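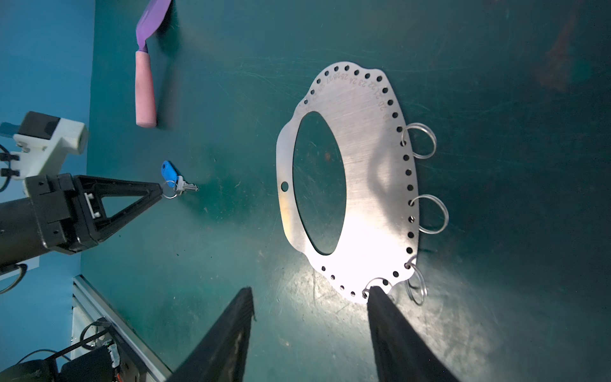
I have spent most of this month swapping fingers on our two arms, and I'm finally ready to say something about it in the newsletter! Dolores Haddad asked me back in October whether the Jacquet fingers were worth the fuss compared with the old Tometti ones, and I told her I'd know in a week (ha). The job I picked for the comparison is the key board, a big steel plate with numbered holes along the edge and split rings hanging through some of them. One arm holds the key by its small ring, with the blue head up, and the other works at the plate. It sounds like nothing. Try it with two fingertips and no feeling in either of them and then come talk to me.

So, the Jacquets. They taper a lot more than the Tomettis, and I love them for getting in next to a ring. I ran 200 tries with each set, same operator (me), same chair, same bad coffee. The Tomettis dropped the key 41 times and the Jacquets 30. Not a giant gap, but I could feel it in my shoulders by the end of the day. Where the Jacquets annoyed me was squeeze. Set the force too low and the key swivels on its ring as soon as the arm moves, too high and the tip bows a little and the ring shoots out sideways. I ended up at 260 on the Trurklow controller's scale, and I still don't know what unit that is supposed to be.

The wrist cameras were the other headache. Brushed steel throws a bright spot right back at you, and on my plate it washes out part of the metal and some of the numbers with it. Ha-rang Bang suggested moving the lamp over to the side and turning the exposure down. I've done the exposure but not the lamp, which is bolted to something I don't own a wrench for.

Next up is the Stilix pads, which are softer and supposedly better on thin stuff. I'll run the same 200 and report back, probably with more complaining!

Home | Newsletter | Past Issues | Workshop Notes | Contact

Comments

Pat R.
We had the same trouble with tips bowing. Shorter fingers helped us, but then the camera couldn't see past the knuckle.

Ha-rang Bang
I have the wrench. Come and get it.

gearbox_lou
Did you try gripping the key by the plastic head instead of the ring? Curious how the drops compare.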